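Zokitton PC Service Kit, 48 pieces: a long-term review

I bought the Zokitton kit in October after stripping the third screw of the evening with a driver that came free in a bicycle repair tin. The idea was to stop being the kind of person who works on computers with bicycle tools. For the most part it has worked, although I still own the tin.

What you get is a zip case a little bigger than a hardback, with a ratcheting handle, a stubby handle, a flexible shaft, an extension, a pair of tweezers, two plastic pry tools, a small parts tray and a great many bits. The listing says 48 pieces. The case itself is counted as a piece. So is the card that tells you which piece goes where, and I would object to that more if the card weren't one of the better things in there.

The main handle is very good. It is fat enough to hold properly, the cap on the end spins freely, and the ratchet has a soft click that makes you feel like you know what you're doing. The stubby handle is less good. It is fine for a drive cage screw, and hopeless once anything has been tightened by someone with a grudge, as most office machines have been.

Bits: the two Phillips sizes you'll use for everything are made of noticeably better steel than the rest, or else I've been lucky. After 396 screws (I kept a tally for the first few months, the way some people track their steps) the PH2 still bites. The small Torx bits are okay. The security hex bits I have used once, to open the kit's own display stand. There is also a triangular bit. I look forward to meeting its screw.

The magnet is where I start to grumble. Zokitton says "firm hold," and with a short case screw that's true. Hang one of those long heatsink screws off the end and it droops like a tired tulip, then lets go right over the part of the board with the most places to hide. The tweezers are supposed to handle this. They are springy, sharp and coated in something black that has started coming off at the tips. I've gone back to my old Prindetti pair, which cost more than they should have and grip like a crab.

The flexible shaft I can't recommend to anyone. You turn one end, the other end thinks it over, and then it does a quarter turn all at once.

The parts tray deserves a kinder word. It's a shallow magnetic thing with 2 compartments, and it has saved me more crawling around on the carpet than anything else I own. I'd have liked a third compartment. I drop case screws in one side and everything else in the other, and "everything else" covers a lot of ground.

Most of the kit's life has been spent inside retired office desktops, the kind with a serial port still hanging on at the back and memory slots that want filling. Nnamdi Haruna picks them up when offices clear out, and I take them apart on his bench and try to remember the order.

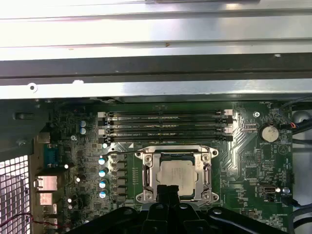
The extension earns its keep on boards like these. With the crossbar still in place you can reach down past it with the long shaft and keep your knuckles out of things, and it doesn't wobble much. It does block your view a bit, being thicker than it needs to be. The plastic pry tools are handy for nudging cables aside and for coaxing a coin cell out of its holder - go gently there, the thinner one is already chewed at the end.

One thing missing is anything for cleaning. Tymofii Romaniuk has the Polishchuk set, which has a soft brush and a little scraper for old thermal paste, and he mentions this more often than he needs to. His handle is worse than mine. I mention that too.

The Zerkance kit is the cheap alternative and I had one for a while. It is the same idea with a thinner case, a looser ratchet and bits that round off if you look at them sternly. Pay the extra.

Case zipper: still working. Elastic loops: two have gone slack, both on the side with the bits I use. The card has a coffee ring on it but is legible.

Four stars. I would buy it again, and leave the flexible shaft in the box.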